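Ileana Lazăr has washed dishes at the Verano lunch club since May. She scrapes first, then brings the plates over on a round black tray.

"Sauce is the whole job," she said. "A streak on a plate is easy if you get to it in 10 minutes."

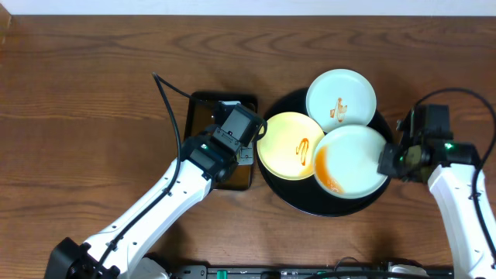

She uses a second tray for the water. "I had a deep sink at my last place and I used far too much. A shallow tray is enough for a few plates – you just change it when it goes brown."

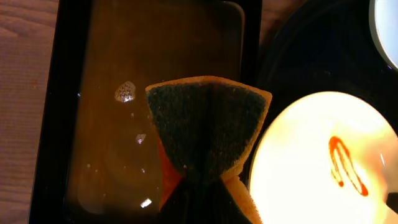 She buys sponges with a green scouring side and folds them double to reach under a rim. A pack of 15 doesn't last her long.
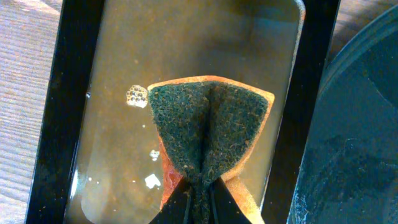
## Drying and stacking

Karim Harb does the drying. He would like the plates sorted by color. Lazăr would not.

"He gets them in the order I pick them up," she said. 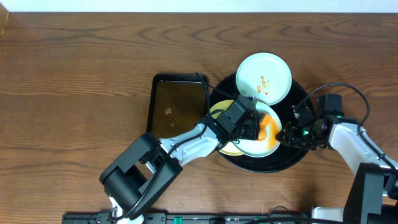
Harb has asked for a proper rack. For now he uses two dish towels and the end of the counter.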